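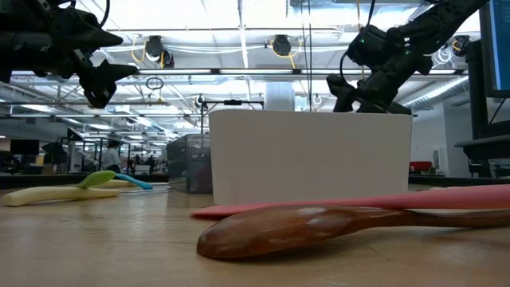

## Bench rules for the two-arm tables, as a thread

**1/** We rewrote the house rules for our tabletop sorting cells at Groltatdale on 29th March. People at other sites keep asking for them, so I'm posting the short version. Kitchen utensils, plastic bins, two arms per table.

**2/** Reset comes first. Before a run starts, every utensil goes back to a position on the start card. If you can't find the card, don't guess. Get a new one printed.

**3/** Hands stay outside the rails while either arm is enabled. Pausing the program doesn't count as disabled. We had two people at Radotow who thought it did, and both had been trained.

**4/** Speed cap is 850 mm/s at the wrist during teaching. It used to be 740 and we raised it in February after the brake checks came back fine. If your table still has the old sticker, follow the sticker until someone changes it.

**5/** Knives. A knife can be on the table only if it's on the item list for that run. It gets placed last and taken off first, with the arms disabled both times.
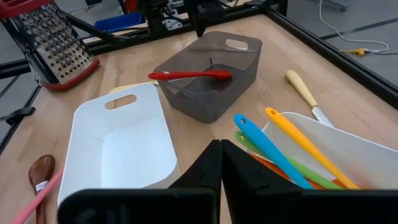
**6/** Bins get checked for cracks at every reset. Look at the handle holes first. A cracked bin goes in the trash, no tape. Same for spatulas with a split head.

**7/** Labels on utensils stay on. If one peels, log the item number and replace the label before the next run. Ximena Ledesma went through 3000 old log entries and the missing item numbers were the biggest mess in there.

**8/** Cables: nothing across a walkway without a cover. The Salazar crew uses rubber ramps and we copied them.

**9/** Gripper fingers get wiped down and checked for play every 13 runs. Write your initials next to the check. "Done" with no initials means it wasn't done.

**10/** Stopping a run is always allowed and you don't need to ask. Press the button, write one line on what you saw, and carry on with the reset.

**11/** Someone asked if this replaces the Vukbridge manual. No. The manual covers the arms and this covers the table. Where they disagree, use the stricter one and send me a note so I can fix ours.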